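4.2 Gripper comparison in the cluttered-counter setting

We are wary of the headline figures reported for the Gresent controller, most of which come from tidy bins of boxes and cans. Our own trials used simulated kitchens and hallways filled with objects that have no business being together, so that neither the Motach nor the Wakia gripper could profit from a familiar set of shapes. Each gripper was given 544 pick attempts with the same arm and the same starting poses.
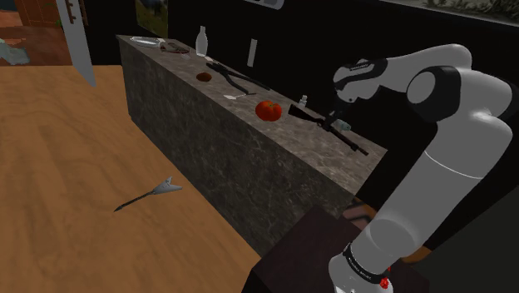 Figure 3. Side view of the arm over the stone counter, gripper tip at the middle of a long gun. A tomato stands nearer the front edge.

The Motach gripper failed on 21 more attempts than the Wakia. We would not read much into that gap. It shrinks to 3 once thin objects are left out, and thin objects are exactly where we trust the contact model least. The Ogunleye benchmark counts a brief pinch as a success -- a generous rule, and one we did not follow.

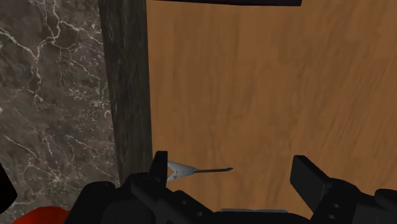
Wrist-camera input helped less than expected. Of the 544 attempts with the Wakia, 293 ended in a stable hold with the camera on, and the result with it off fell within the spread between random seeds. Until the runs are repeated on hardware, we see no good case for preferring either gripper on small, flat parts.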